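Subject: Re: [木工闲谈] Mullotance 硬蜡油，值不值得一起买

Nusrat，各位：

先说结论，免得有人没耐心看完：这一轮团购我不参加，也劝还没付款的人等一等。下面逐段回，长了点，见谅。

2021年10月15日，Nusrat Baloch 写道：

> 大家好，上次说的 Mullotance 硬蜡油我问到价了。Van den Broek 那边给的是 788 一罐，满 6 罐包运费，比零售便宜不少。我自己家的餐桌六月份上的就是这个，到现在四个来月，表面还是很漂亮，水杯放上去没有印子。

四个来月说明不了多少问题。我不怀疑你家桌子好看，新上的油面没有不好看的，亚麻油兑点松节油擦上去，头半年也漂亮。餐桌的表面要看第二个冬天。暖气一开，木头收，油膜薄的地方先发干，手掌常搁的那一条边会比别处先发白，然后你才知道当初那几遍到底吃进去多少。

水杯没有印子这件事我也想多问一句：什么水杯，放了多久？凉水杯放一顿饭的工夫，连打了两遍蜂蜡的松木都未必有印。你要是愿意，拿一只刚倒满开水的搪瓷杯，杯底沾湿，放一夜，第二天早上再写信来。别拿餐桌正中间试，拿桌板背面，或者上油时剩下的那块边料。边料你应该还留着吧？没留的话，以后一定要留。做一块样板跟着家具一起上油，一起放在屋里，比什么说明书都可靠。

> 罐子上写一遍就够，我上了一遍半（第二遍只补了端面），用量很省。商家说一罐能做很大面积，六罐够我们几家分了。

“一遍就够”这四个字，我这些年在各种罐子上见过太多次。当年 Wello 刚出来的时候也这么写，我信了，给母亲那边的碗柜刷了一遍，过年回去一看，灶台那一侧的门板摸上去毛毛糙糙，一擦就起细绒。后来打磨掉重来，老老实实三遍，每遍之间隔一天，到现在没有再动过。你说那是 Wello 好还是三遍好？我倾向于后者。

你自己也说了，上的是一遍半。端面补了一遍，恰好证明端面一遍不够。端面吃油本来就凶，木材的导管在那里是敞着口的，油往里走，面上剩不下什么。如果端面要补，那么纹理斜的地方、节疤周围、有反翘的地方要不要补？我觉得都要。这样算下来，罐子上那个面积恐怕得打个折扣。我没有可靠的数字，所以不说打几折，但是请大家别按标签上的面积去分罐。

另外“商家说”后面的话，我一般听到逗号就停了。

> 颜色方面，他们有本色、蜂蜜和深棕三种。我个人很喜欢蜂蜜色，木纹一下子就出来了，很暖。屋里如果有深棕的家具也能搭。

颜色这一段我想多说几句，因为每次团购，最后吵起来的都是颜色。

“木纹一下子就出来了”，多半是油的功劳，跟色浆关系不大。任何一种油渗进去，浅色部分和深色部分的反差都会拉开，湿布擦一下也有同样的效果，只是干了就回去。色浆的作用是往整块板上盖一层统一的调子，盖多了反而把反差压下去。所以想看木纹，本色就行；想要蜂蜜色，那是另外一个愿望，可以有，但不要混在一起算账。

再说，很多木头自己会变成蜂蜜色。松木、樱桃木、有些白蜡木，放在朝南的屋里过一两个夏天，不用花钱就黄了、红了。你现在加一层蜂蜜色，过两年木头自己再加一层，最后得到什么？橙的。有人喜欢橙的，我没意见，可是当初要的那个“很淡的蜂蜜”是留不住的。深色木头正好反过来，胡桃木见光会褪，会往黄里走。两件家具今天搭得上，五年后一件变深一件变浅，未必还搭得上。

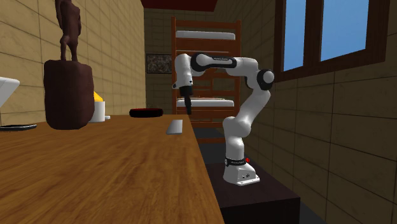 *蜜橙色木纹的长桌和深棕色木台，渲染图。*

拿渲染图来定颜色，我是最不放心的。图里的木头没有湿度，没有窗口那半边比里面那半边先晒黄的问题，也没有屏幕之外的灯。同样一个蜜橙色，在我这台旧显示器上偏红，在手机上偏黄，打印出来又发闷。我见过一位朋友拿着手机上的图去对色卡，对得非常认真，回来刷完，客厅的灯一开，一家人都沉默了。灯泡是暖光的，蜂蜜色再加暖光，就成了烤红薯。

所以请各位选颜色时，至少做到下面几件：

- 样板用自己家那块木头，不要用店里的木片。店里的木片打磨到多细，你不知道。
- 样板至少巴掌那么大，一半上油，一半留白。
- 白天看一次，晚上开灯看一次，竖着放一次，平着放一次。
- 看完先别决定，放在窗台上两个星期再看。

做完这几步还喜欢蜂蜜色，那就买，我绝不再多嘴。

> 还有一点，他们说这个是食品级的，完全天然，小孩啃桌子也不怕。我家小的正在长牙，所以这一条对我很重要。

这一条我最不能同意，倒不是说它一定有害。

“食品级”三个字要有下文：依照哪个标准，测的是哪些物质，测的是罐子里的液体还是干透以后的膜，多久算干透。请商家把检测报告发过来，看报告上的产品名和批次跟要买的对不对得上。我帮别的团购看过这种报告，有一次拿来的是同一厂家另一款地板蜡的，首页换了个封面。我不是说 Van den Broek 也会这样，我没跟他们打过交道，只是请你去要。要得来，我第一个道歉。

“完全天然”更没有什么意义。桐油是天然的，生桐油籽吃了要进医院；生漆是天然的，沾上了能肿一个礼拜。硬蜡油里通常还有溶剂和催干剂，溶剂会挥发掉，催干剂会留在膜里，量很小，干透了多半没事，可是“多半没事”和“啃了也不怕”中间还隔着一段路。孩子正在啃东西的这几个月，我的建议很土：桌沿包一条布，或者套一截软的护边条。等牙长齐了再谈油。

顺带提醒一句，擦油的布用完要摊平晾开，或者泡水，不要团成一团扔进垃圾桶。干性油氧化会发热，团着的布真的能自己着起来。这件事商家的宣传页里通常写得最小，我倒希望他们印得最大。

> Iltia 的那款我也比较过，便宜一些，但是网上评价说有味道，干得慢。Mullotance 第二天就能用。

Iltia 我用过两罐，说说我自己的经验，只代表我那间潮气很重的工作间。有味道，是的，头三天不好闻，一个星期以后要把鼻子贴上去才闻得到。干得慢，也是的，阴雨天要隔两天才能上下一遍。可是干得慢在我这里不算缺点，慢干的油有时间往里渗，也有时间让你把积在角落里的那一点擦掉。干得快的油，你转身接个电话，回来就有一道擦不开的印子。

“第二天就能用”要看怎么算“用”。表面不粘手了，能放一本书，这是表干。要放热锅、要用湿抹布使劲擦，得等里面固化完，油类产品一般都要等上几个星期。Mullotance 如果真能一天就彻底固化，那里面必定有别的东西在起作用，比如双组分的硬化剂，那就更该看成分表了。又要完全天然，又要一天干透，又要一遍就够，我的经验是这三样挑一样还有可能。

至于网上评价，我翻了一下。商家页面上写着有 2613 条评论，看着很吓人，其中相当一部分是这样的：“快递很快，还没用，先给好评。”我不知道这样的评论能告诉我们什么。真正有用的是用了一年以后回来追评的，最好附一张桌沿的近照，不要整张桌子的美图。我翻到手酸，也没翻出几条来。

> 愿意参加的请月底前回复我，并把款转过来。我先垫付定金，约 2000，希望不要让我垫太久。

定金这件事请务必再想想。你是热心，大家都领情，可是万一有两家中途不要了，剩下的罐子就在你家储藏室里过年。开封的硬蜡油放不住，表面会结皮，没开封的也有年限。请问清楚三点：定金退不退；罐子上的生产日期是哪一批；少于六罐时运费怎么算。都写在邮件里，不要电话里说。我没有别的意思，以前砂纸那次团购，电话里说得好好的，寄来全是另一个目数，找谁都不认，那一箱到现在我还没用完。

还有价钱。788 一罐，“比零售便宜不少”，零售是多少？如果零售价是商家自己标的，平时从来没有人按那个价钱买过，那这个折扣就是写给我们看的。能不能找一家别的店问问，或者看看隔几个月它是不是还一直在“限时优惠”？

最后回答上周私下问我的那位（我不点名了）：旧桌子原来是清漆的，不能直接上硬蜡油。油进不去，会浮在漆面上，粘上灰以后非常难收拾。怎么判断是漆是油：在不显眼的地方滴一滴水，等十分钟，水珠下面的木头颜色变深了，说明封得不严，多半是油或者蜡；完全不变，多半是漆，或者油做得很足，这时候再拿指甲轻轻刮一下，能刮起透明碎屑的就是漆。这个办法不十分准，虫胶漆就容易看走眼，可以再用棉签蘸一点酒精，发粘的话就是虫胶。

如果确定是漆，两条路：全部磨掉见白再上油，或者干脆修漆，不改油。我个人会劝你修漆。磨掉一张贴皮的桌子很容易磨穿，旧桌子的皮有时候薄得像名片，四个角最先露底，露了就补不回来。先看看桌板的侧边，木纹能不能从桌面一路接到端面，接得上的是实木，接不上的，砂光机就别插电了。

我手里还有小半罐 Iltia 本色，没有结皮，谁想做样板可以来我这里倒一点，自带玻璃瓶，塑料瓶不行。Mullotance 谁家已经有开封的，也请匀我一点，我拿同一块白橡木的边料锯开，两种各上三遍，放在窗台上过冬，开春了把结果发到列表里。如果到时候 Mullotance 那块确实好得多，我按原价买，运费我自己出。

Nusrat，检测报告的事别忘了问。

老郑

P.S. 回信时请把主题行留着，上次有人改成“关于油”，归档里跟厨房抽油烟机那一串混到一起去了，我找了半个晚上。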